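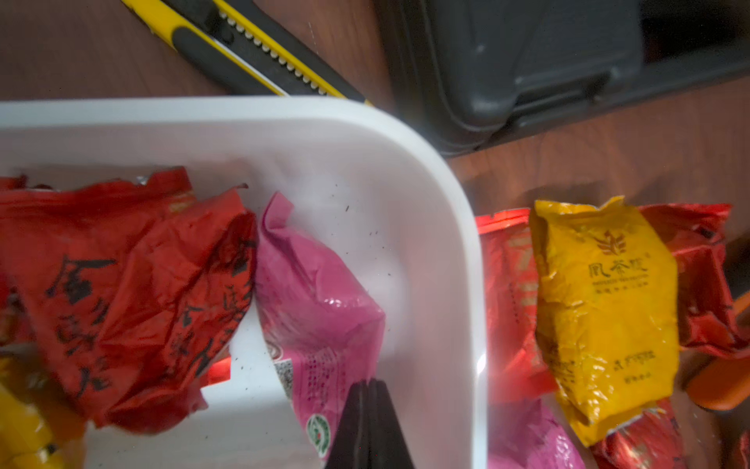 Figure 3. Crumpled tea packets in a white plastic tray. Photo: Kaisu Aaltonen.

4. What people keep, and why the small packet matters

4.1 The single serving as a unit of memory

We came to this study expecting to write about tins. Tins are what collectors talk about, what dealers price, and what the older literature on tea packaging spends most of its pages on. Yet when we sat down in people's kitchens and asked them to show us the tea they owned, they reached past the tins and pulled out foil and plastic packets (Figure 3), and they had a great deal to say about them! Of the 300 households that completed the survey, 186 told us they were holding on to at least one packet they did not plan to drink. That was a far larger share than either of the two authors who ran the pilot had guessed, and it changed the direction of the whole project.

A packet holds enough leaf for one pot or one small session of brewing. It is sealed on its own, it travels well in a coat pocket, and it can be given away without any ceremony at all. Our interviewees described packets handed over at the end of a dinner, tucked into a birthday card, left on a desk by a coworker who was changing jobs. One woman in the Lornevico group had kept a packet for eleven years because her brother had brought it back from his first trip abroad. She had no idea what kind of tea it was. She could tell us, though, where he had been standing when he gave it to her and what they ate afterward.

We find this wonderful, and we also think it is useful. Studies of gift giving tend to look at objects chosen for a particular person. The packets in our interviews were mostly surplus: the giver had a box of them and passed one along. Value was added later, by the person who kept it.

4.2 Color as a filing system

A second finding concerns how people tell their packets apart. Many of our participants could not read the writing on the tea they owned, and quite a few who could read it did not bother. They went by color. "The red one is for guests" was a sentence we heard, in one form or another, in household after household. So was "I don't like the green one," said of a tea that was not green at all once the packet was open.

These color rules were stable within a home and almost never matched from one home to the next. In the Tavovari interviews, red stood for strong tea in one kitchen, for New Year in another, and for "whatever Grandma sends" in a third. Participants were often surprised to learn that their neighbors used a different scheme, and several couples discovered during the interview that they had been running two schemes side by side for years (this led to some of the liveliest recordings we have).

Brushstroke lettering had a special place in these accounts. Packets with large calligraphy were regularly described as "the good ones," even by people who could not say what the characters meant and had never compared the contents. Small print worked the other way. Rows of tiny text, certification logos, and QR codes were read as signs that a tea was modern or from a big company, and a few people found them reassuring for just that reason. Only seven participants had ever scanned a code on a packet, and most of those had done it while waiting for water to boil.

4.3 Opened, folded, saved

We had planned to code each packet as either full or empty and leave it there. The kitchens taught us better. Between the two lies a whole range of states that people recognize and name: torn but still folded over, half used and clipped shut, emptied and flattened, emptied and kept "for the smell." Leitner's field notes from January list more of these than we had room for in the coding sheet, and we ended up adding a free-text field that soon became the most rewarding part of the data.

Folding deserves a study of its own. People who roll a packet down from the top tend to do the same with coffee, flour, and rice. People who fold a corner do it only with tea. When we asked where the habit came from, the answer was usually a parent or an older roommate, and participants would often act out the gesture with their hands while they talked. Tanui, who carried out most of the Isent interviews, began asking everyone to demonstrate on a spare packet, and we recommend the practice to anyone doing similar work. It loosened up even the shyest speakers.

4.4 Limits of the sample

Our households were recruited through tea shops and two evening classes, so they drink more tea than most people do. We also relied on what participants chose to bring out, and a drawer of packets that someone finds embarrassing will have stayed closed. Ruchti has suggested a follow-up in which the interviewer and the participant go through the kitchen together, shelf by shelf, and Fleury is testing a short version of that method with the Kofler group.

Finally, the survey question about packets kept but not drunk did not ask how long each one had been kept. We regret this. The interviews suggest that something changes after the first couple of years, when a packet passes its printed date and its owner decides whether it is still tea or has become a keepsake. Section 5 takes up that turning point using the interview material alone.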